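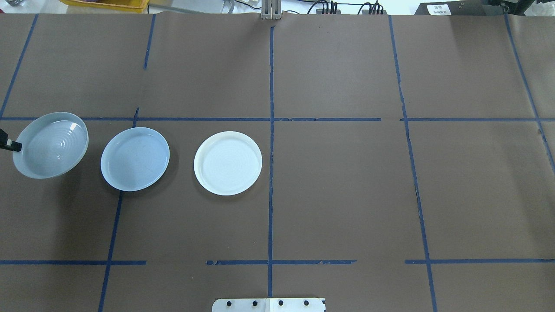 Fig. 1. Round plates on brown paper, with a grid of dark blue tape.

Ceramics for Tableware – Handout 2: Glaze and Body
Lecturer: Adel Sqalli
Oct 14, 2020

Last week we spoke about the clay body. Today we look at the glaze, and at the question why one plate stays good for many years and another one gets fine cracks in the first winter.

What a glaze is
A glaze is a thin layer of glass which is melted onto the clay. It needs three things: silica to make the glass, a flux to lower the melting point, and alumina to keep the melt stiff, so it does not run down from the rim. Potters write the recipe in percent, and the main materials add up to 100. Colorants are normally added on top of this sum.

Fit between glaze and body
Both parts shrink when the kiln cools down. If the glaze shrinks more than the body, it is under tension and it cracks. We call this crazing. If it shrinks less, it is pressed together. A little pressure is good and makes the plate stronger, but too much makes the glaze jump off at the edges – this is shivering, and such a plate must not be used for food.

Crazing may also come late. A porous body takes up water from the air and from washing, and it grows slightly. Please remember this for the exam, many students forget it.

Ring lines
Rings on a plate can come from the throwing, from the trimming tool or from the mold. Under a glossy glaze they stay visible when the layer is thin. With a thick layer they become soft or disappear.

Homework
1. Read the chapter by Cor Kuipers on the Grurnach stoneware, first 20 pages.
2. Explain in your own words the difference between crazing and shivering.
3. Bring one plate from home, a chipped one is best. Look at the broken edge and draw the border between body and glaze.

Next time: firing schedules, and the visit to the El Fassi workshop in May.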